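Wrist trackers for teaching a home robot: are they worth the bother?

Bondov will rent you a pair of wrist trackers, have you do your chores in them, and use the recordings to teach its folding robot how your household does things. The kit is called Tumen. I had it for 20 days in March and I'm still not convinced, but if you're set on trying it, these tips will save you some swearing.

Roll your sleeves up past the elbow. Loose cuffs slide over the plates and the session gets rejected. I lost 9 that way before I read the leaflet properly.

Start with bags. Everyone wants to start with shirts, and shirts are a misery. A big woven carrier has stiff folds you can get hold of, and you'll find out quickly whether the straps pinch.
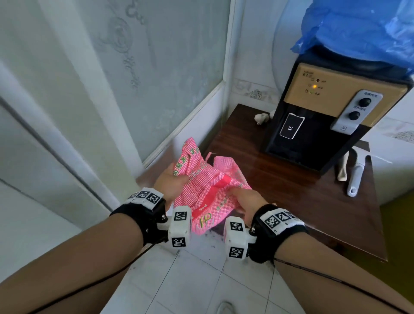
Bag folding with both trackers on. Run the cables back along the forearms.

Fold slower than you normally would, and keep the square markers clear of the cloth. Bondov says "natural movement is fine". My natural movement is to scrunch the thing up and shove it behind the bin, and I doubt anyone is paying for a robot to do that.

Sweep first if you're working over a tiled floor. You will drop things, and grit sticks to a woven bag.

Now the sums. Bondov suggests 1000 folds before the robot is "confident". At 26 folds a session, which was my best, that's a lot of evenings spent on bags. Úna Egan, who had the kit before me, gave up on tea towels and sent it back. The rival set from Rostar has no cables, though it costs more to rent and I haven't tried it.

Wipe the straps with a barely damp cloth after use, and keep water off the plates. Check the deposit terms too – mine took a fortnight to come back.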